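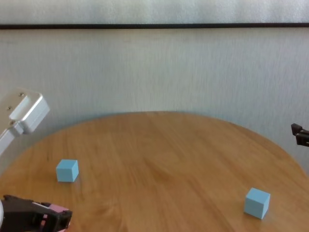
What is a wood finish for? It slows the exchange of moisture between the wood and the air, and it keeps dirt and spills out of the pores.

Chapter 8
Clear Finishes on Interior Timber

8.1 Scope

This chapter deals with clear coatings applied to furniture and fittings kept indoors. Exterior work is treated in Chapter 16. Stains are mentioned only where they affect adhesion.

8.2 Film-forming and penetrating finishes

A varnish cures as a continuous film on top of the surface. An oil soaks into the outer cells and hardens there, leaving little or no film. Film thickness governs resistance to wear, and also how visible a scratch will be. 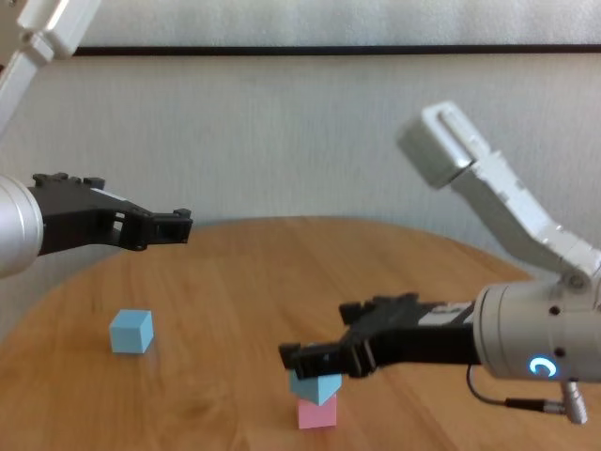
Why does end grain darken more than face grain? The cut cells are open at the end and draw in more of the finish, so less light is scattered back from the surface.

End grain should therefore be sealed with a thinned coat before the main coats are applied. The Skudby trials, set out in Table 8.2, compared 2 thinning rates on 341 beech panels.
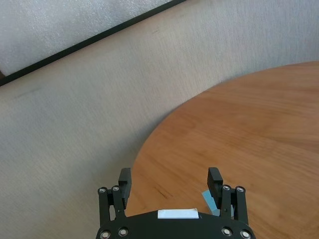
Panels given the thinner sealing coat showed a more even colour, but needed a further coat to reach the same film build. Drying time was recorded at the Nonport workshop under constant humidity. Coats applied before the previous one had hardened were prone to wrinkling, a fault taken up in 8.3.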